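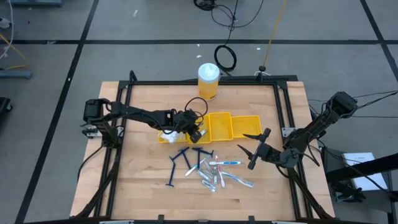 4.2 How scent leaves a solid shampoo bar

We now come to the part of the study we most looked forward to. Section 4.1 dealt with how the bars lost weight in storage, and the answer there was fairly plain: nearly all of the loss was water, and it slowed once the outer layer had dried. Scent loss followed a different path, and a far more interesting one.

All bars came from the same base recipe (sodium cocoyl isethionate, cetearyl alcohol, cocoa butter, corn starch, and a little glycerin) and were pressed at the Florley workshop in batches of 501 bars. The perfume oil was added last, after the melt had cooled enough to be worked by hand. Two oils were used. The first, which we call the Kakeo blend after the supplier's own label, is built around sweet orange and grapefruit, so it is rich in limonene. The second, the Zanetti blend, leans on cedarwood and a heavy vanilla note and contains very little that evaporates quickly. Both were dosed at the same weight. We kept the two blends in separate cupboards from the first day, a lesson learned in the pilot, when a shelf of unscented control bars picked up enough orange to confuse the whole smelling panel.

Our first guess was that the citrus bars would fade fast and steadily, and that the wood bars would hardly change. The second half of that guess held up well. The first half did not, and we were delighted to be wrong. The citrus bars faded sharply during the opening days, then held nearly level for several weeks, and then faded again. The same pattern appeared in the foam-height curves already discussed for Figure 3, though much more weakly, and we had passed over it there as noise. Going back to those curves with the scent readings in hand was one of the real pleasures of this project. The dip is small but it is present in every batch.

Why a flat stretch in the middle? We believe the cetearyl alcohol is the key. As a pressed bar rests, the fatty alcohol keeps arranging itself into a tighter crystal network, and this goes on long after the bar feels hard to the thumb. Oil near the surface is lost early, before the network has closed up. Oil deeper inside is then held back until small cracks open along the edges and let it out again. Bars made without cetearyl alcohol, with extra cocoa butter in its place, showed no flat stretch at all. They simply faded, day after day, and by the end of storage the panel could barely tell them from the controls.

This also helps with a puzzle from the Cisine trial, where bars wrapped in waxed paper kept their scent no better than bare ones during the first week but much better after the second month. If early loss comes from oil that is already sitting at the surface, a wrap that goes on a day after pressing is simply too late for it. The wrap does its work later on, by slowing the drying that leads to cracks. We tested the idea with a small set of bars wrapped straight from the press, still slightly soft. They kept more of their top notes, as hoped, though some of them took on the creases of the paper and would be hard to sell.

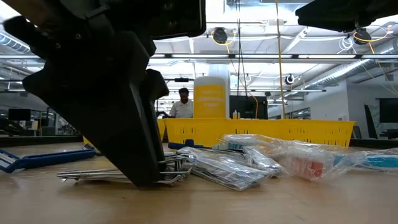 In all, the panel and the vapor sampler together gave us 1,337 usable readings. The two methods agreed better than we had dared to expect. Panel members smelled each bar dry, then again after it had been wetted and rubbed, and marked strength on a simple line scale. Dry scores tracked the sampler closely through the whole storage period. Wet scores ran higher, and they stayed high even in bars that seemed almost dead when dry. A tired-looking bar can still fill a shower with orange, it seems, once warm water breaks open a fresh layer. For anyone who makes these products on a small scale this is lovely news, and we would like to see it tested with other citrus oils.

We do need to be careful about one point. Limonene does not just drift away; part of it reacts with air, and the products of that reaction smell different and can irritate skin. Our sampler was set up to follow limonene itself and could not measure these products well. Several panel members described the oldest citrus bars as "peppery" or "like floor polish," which suggests that oxidation had begun. Adding a trace of vitamin E to the melt pushed these remarks back to the last round of testing. It had no clear effect on the strength scores, so a maker who goes by strength alone would miss the benefit completely.

Storage temperature mattered, but in a way that depended on the fat. The cocoa butter bars kept at 29 degrees Celsius bloomed badly, with a pale dusty film over the whole face, and their scent fell away with it. The standard bars in the same cabinet stayed smooth and lost only a little more than those in the cool room. We had planned a third cabinet at a higher setting and gave it up when the cocoa butter bars slumped into their trays during the warm-up run in July.

Batch size raised one last question. Most of the work above used bars cut to a normal size for the hand, but we also pressed a few blocks of 300 grams to see whether thickness alone would protect the oil. It did, and strongly. The center of a large block, cut open at the end of storage, smelled almost as bright as the fresh mix, while the outer skin was close to bare. This fits nicely with the picture of a closed network and a thin, leaky surface. It also hints that makers could store scented stock as large blocks and cut them shortly before sale. We have not yet looked at how the cut faces behave afterward, and the flat stretch may well be shorter on a face that was never pressed. Section 4.3 takes up the cracks themselves, starting with where on the bar they form.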